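## Glare from linear fixtures over pale tabletops

**tallowgate** — May 24, 2022

We share a workroom with a 12 ft ceiling and direct linear fixtures (Grallberg, the older type with the clear prismatic lens). Horizontal illuminance at the tables averages 300 lux, so there is enough light to work by. The complaints are all glare. People tilt their laptops, move seats, or switch off the row nearest the windows, and then the far end is too dark for reading print.

I have looked at two options:

1. Replace the prismatic lenses with opal ones and accept the loss in output.
2. Keep the lenses, dim the fixtures, and add task lamps at the tables.

The supplier, Ghorbani, recommends option 1 and says no other change is needed. I'm not convinced. Has anyone done either of these with light-colored furniture?

---

**r_pakzad**

Which kind of glare? Direct glare from seeing the lens, veiling reflections on screens, and reflections off the table all get reported as "too bright," and they have different fixes. Opal lenses lower the peak luminance but they also send more light out at high angles. If people are bothered by fixtures farther down the room, opal can make it worse.

---

**tallowgate**

Mostly reflections, as far as I can tell. Screens are second. Few people mention the fixtures themselves.

---

**hexnut_lane**

Then I'd look at the surfaces before buying anything. I took gloss readings in our own office last April, and the spread between objects on one desk was larger than the spread between any two fixtures we tested. Phone glass and laminated sheets were the worst. 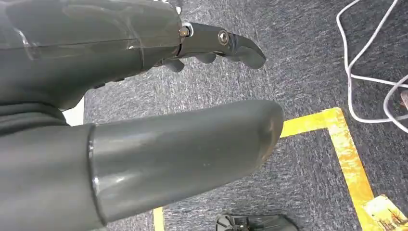
Surface gloss is missing from most lighting calculations, which treat everything as a perfect diffuser. Real finishes have a diffuse part and a specular part, and the specular part is what people complain about. The charcoal gray plastic in the photo falls somewhere between matte and satin, and its highlights are soft and spread out along the curves. Put a clear gloss coat on the same shape and you would expect the highlights to tighten and get brighter, with total reflected light nearly unchanged. Your lux meter won't register the difference at all.

---

**anouk.v**

Partly agree. Curved objects are a poor guide to tabletops, though. On a convex part you will find a highlight from nearly any viewpoint, and it will be small. A flat top gives you one mirror direction per fixture. Move your head and it's gone, or it covers the whole page.

Do the geometry first. Sit down, put a small mirror flat where the paper goes, and see whether a fixture appears in it. If it does, you have a layout problem and a lens swap is a weak remedy.

---

**hexnut_lane**

The mirror test finds the offending zone. It doesn't tell you how bad it is. On a properly matte top the fixture can sit dead center in the mirror and the page is still readable.

---

**anouk.v**

The top, yes. The page is whatever stock it was printed on, and you don't get to choose that. Coated paper on a matte table is still coated paper.

---

**tallowgate**

Mirror test done at the worst seat. Fixture fully visible at a viewing angle of 40 degrees from vertical, right where a book would lie. From the opposite side of the same table, nothing.

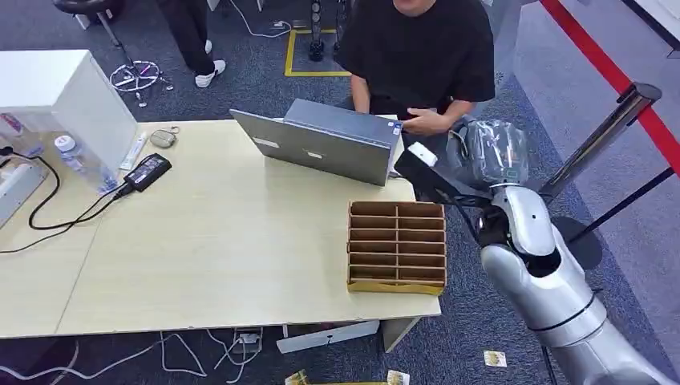 *Pale table with the seam across it; open laptop at the far edge, cardboard organizer near the corner.*

The top is light wood, two panels joined. I don't have a gloss meter.

---

**r_pakzad**

That top looks fine to me in terms of reflectance. Pale wood keeps the contrast between paper and surroundings low, so don't let anyone talk you into a dark one. I'd shift the tables so that the fixtures run parallel to the line of sight, one on each side of the seat, then repeat the test.

For option 2, watch where the lamp head ends up. We bought Flosisano arm lamps and half of them were placed directly in front of the reader, which recreates the same veiling reflection at closer range. Put them to the side.

---

**hexnut_lane**

Seconding the table move. I still think you should borrow a gloss meter.

---

**tallowgate**

Moving the tables costs nothing, so that goes first. The lens order with Ghorbani is on hold. I'll post the new angles once the floor outlets have been checked, as the current positions were set by the cable runs.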